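Last update: 2/23/26

# Thin objects with the hand-held gripper: gallery

This page collects the work on thin and flat objects that Ernő Bárány and I did for our part of the Pledia study. The paper is still in review, and many people wrote to us to ask how the work looks from the side of the tool, so I made this gallery. It is short. The text around the picture tells what we did, what we measured, and what went wrong.

Our question was simple to say. If a person teaches a task with a hand-held gripper, and the camera sits on the gripper, does the learned policy know which way a thin object is turned? A cup or a ball looks almost the same from many sides. A disc does not. When it is flat to the camera, it is a big circle, and when it is turned by a quarter, almost nothing of it is left in the image.

**How we recorded.** The person holds the gripper in one hand and does the task at normal speed. We asked people not to slow down for the camera, but most of them did it anyway in the first minutes. We kept these slow recordings in a separate folder and did not train on them. In total we used 1335 demonstrations, all made with the same lens and the same pair of fingers.

**The edge-on grasp.** With a thin white disc standing upright between the finger pads, the camera gets only a narrow white line. The pads are black, and this helps much more than we expected. In an early version we had light pads (Ernő liked them because dirt was easy to find), and the tracking lost the edge of the disc again and again.

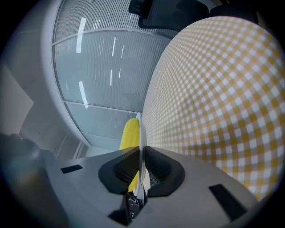

For the training we did not cut the gripper body out of the view. We tried it once, with a mask over the lower part, and the result became worse. Our explanation is that the policy uses the fixed position of the fingers as a kind of ruler — the object moves, the pads stay near the same place, and the distance between them says how far the hand is closed. I cannot prove this fully. The test with the mask was small, and we did not repeat it with a second lens.

**The background.** We left the surroundings busy on purpose. A checkered cloth is difficult for a wide lens, as the small squares bend with the distortion and make many strong edges. A yellow corn-like object close behind the disc is also not kind to the method. In the first month we recorded everything over a plain table, and the policy was good there and quite bad everywhere else. After we added patterned cloth and other objects, the plain table stayed as good as before.

**Reflections.** Ceiling lights on shiny panels make short white streaks, and a white streak can look very similar to a white disc seen from its edge. This was the most common error in our July tests. The gripper went in the right direction, then turned a little toward the reflection and closed too early. Khanyisile Kruger proposed to give the network two following frames in place of one. A reflection and a held disc do not move in the same way when the hand moves, so the second frame gives the missing information. We use this setting in all the later results.

**Turning before placing.** The task ends when the disc goes into a slot of the Haner rack. The demonstrator must turn the wrist before the slot, and people do it very differently. Some turn early, with the arm still far away, and some turn at the last moment. We had three demonstrators, and a policy trained on only one of them copied that person's habit so clearly that we could tell from the robot's motion who was the teacher. When we mixed all three, the motion became less nice to look at, but it failed less often.

**What is not solved.** The policy still has trouble when the disc is exactly edge-on from the start of the approach, before the fingers are near it. Then there is too little to see. A person would move the head to the side and look again. Our robot does not do this, and we have no demonstrations where the hand goes back to look a second time. Ernő wants to record such a set next, in the Cleltevmont room, where the light is softer.

If you use a similar tool, I would be glad to hear which pads you have and if you see the same problem with the lights. The color of the pads is a small thing, but it cost us much time. For the mounting drawings please write to Ernő, and for the recordings and the labels write to Khanyisile.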